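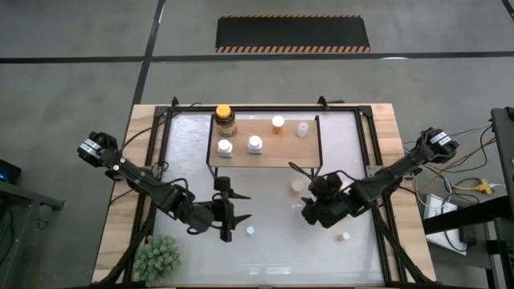
Photo: Virkura

Mekow Reader Support
Ticket: Follow alerts for Azucena Becerra are late, repeated or missing
Product: Mekow celebrity news app, Follow feature
Opened: June 8, 2025
Priority: Normal
Status: Solved

Reader's message

I follow Azucena Becerra in the app and I have alerts turned on for her. I've done this ever since she was on Tekleab and it always worked fine. When she left the show I had the alert before my sister saw it anywhere.

Now it's a mess. The story about her beach vacation came through to my phone four times with the same headline. The story about her new haircut never came at all, and I only found it by scrolling. Then last night I got an alert saying she and her fiance had split up, tapped on it, and it opened an old story from last September. They got back together after that. I had already texted two people about it.

I have deleted the app and put it back. Same thing. I also turned alerts off and on again in the phone settings. I'm on the paid plan if that matters.

Support, first reply

Thanks for the details. The paid plan doesn't change how alerts work, so we can leave that out.

Please try the following and let us know what you see.

Open your profile, then Following. Check whether Azucena Becerra is listed more than once. Readers who followed her from a story page and also from the Tekleab cast page can end up with separate entries.

If there is more than one, don't remove any yet. Tell us how each one is written.

Also send the app version from the bottom of the Settings page, and tell us if you use Mekow on a tablet or a second phone with the same login.

Reader

She's in there three times. One says Azucena Becerra, one says Azucena Becerra (Tekleab), and one just says Becerra. I don't remember adding the last one.

App version is the newest one, the store has no update for me. I have it on a tablet too but the tablet is in a drawer and I don't think it's charged.

Support

That accounts for most of the repeats. The vacation story was tagged with all three names, so each entry sent its own alert. The fourth may have come from an edit to the story. We are checking that with the news desk.

The entry that just says Becerra is an old tag from before we had full names on follow pages. It should have been merged and hidden. We have passed this to the team that looks after Skerkier, the system that sends our alerts.

You can leave the tablet where it is.

Internal note

Skerkier send log for this reader checked over the last 14 days.

Vacation story: one send per tag, plus one more when the desk changed the headline picture and saved with "notify followers" still ticked. Matches what the reader reported.

Haircut story: no send. Story was tagged Hair and Red Carpet only. No person tag at all. Not a Skerkier fault. Desk has added the tag, but without a new alert, as the story is old now.

Breakup story: sent from the short Becerra tag. A correction was made to the old article (spelling of the restaurant) and the short tag treats any save as a new story. The full-name tag does not do this. The alert text has no date on it, so it reads like fresh news. Other followers of the short tag will have had the same alert.

Action: merge short tag into full name, and merge the Tekleab one as well. Desk reminded about the notify box.

Support

We've found the cause of all of it.

The repeats came from the three entries and from a picture change that was sent out by mistake. The haircut story was missing her name tag. The breakup alert was an old article that had a spelling fixed, and the old tag sent it out again. We're sorry about that one. As far as our desk knows, there is no new story about a split.

The tags have now been merged on our side. Please do this once:

Close the app fully and open it again.
Go to Profile, then Following, and pull down to refresh.
You should see one entry for Azucena Becerra. If the alert switch next to it is gray, turn it on.

If old entries are still showing, sign out and back in. There is no need to delete the app again.

Reader

Only one left now. The switch was gray so I turned it on. I'll wait for the next story and see.

Reader

Got one this morning about her hosting the soap awards. It came once and it opened the right page. You can close this.

Can you put dates on the alerts though? I would have known right away with the other one.

Support

Good to hear. We've added your note about dates to the request list for the app - there is already a request open for it, and your ticket is now linked to it. You'll get an email if it changes.

Closing this ticket. Replying to the email will open it again.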